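Skodville Printed Table Mat
Item 2000-B / Blue fabric, mountain landscape

A soft fabric mat for craft tables, play tables and hobby desks. It gives you a steady, quiet surface to build, sort or paint on, and it rolls up when the table is needed for dinner.

The Skodville mat is a woven polyester top bonded to a thin natural rubber back. The print is dyed into the fabric, so there is no film on top to crack or peel. Edges are stitched all the way around in matching thread.

Details
Size: 850 mm x 600 mm
Thickness: 3 mm
Top: woven polyester
Back: natural rubber, waffle texture
Edge: overlock stitch
Weight: 1.2 kg
Packed: rolled, in a cardboard tube

Choosing a size
Measure the flat part of your table and leave a hand's width on each side. A mat that hangs over the front edge will curl there in time. If your table is narrower than 600 mm, look at the Kerton half mat, which uses the same fabric and comes in plain gray or plain green. The Kerton does not come with a print.

The back grips best on wood, glass and laminate. On an oiled table, put a cotton cloth under the mat for the first month. New rubber can leave a dull patch on fresh oil.
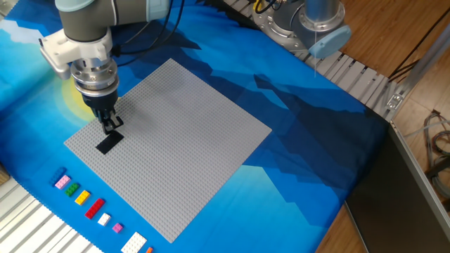 Will the print fade if the mat is left out on a table by a window?
Expect slow fading over several summers in direct sun. Turn the mat end for end once in a while, or roll it up when you are away for long stretches.

Care
Vacuum with the brush head, or shake it outdoors. For spills, blot first, then wipe with a damp cloth and a drop of dish soap. The mat can be hand washed in lukewarm water, 20 minutes at most. Lay it flat to dry, fabric side up. Do not machine wash, tumble dry or iron. White glue comes off once it has set. Acrylic paint has to be wiped up while it is wet. Super glue will not come out.

Do not cut on this mat. The fabric will fray and the rubber does not close up again. For knife work we stock the Ponport cutting board in two sizes.

A new mat may smell of rubber for a few days. Unroll it in an aired room. If the ends lift, roll the mat the other way, print side out, and leave it overnight.

What buyers say
"Small parts don't bounce off onto the floor the way they did on the bare table. The stitching has held up well. I would like a larger size." Josefien Dijkstra

"Good mat. Mine arrived with a crease across one corner and it took a week to go flat." Joaquín Quezada

Shipping and returns
Orders placed before 2 p.m. leave the Arancibia warehouse the same working day. Tubes are too long for most parcel lockers, so please give a street address. Returns are accepted for 30 days if the mat is clean and comes back rolled. Folded mats cannot be resold and are not refunded.

Schools and clubs ordering ten or more should write for a price list and quote code 111. The next production run is due in June.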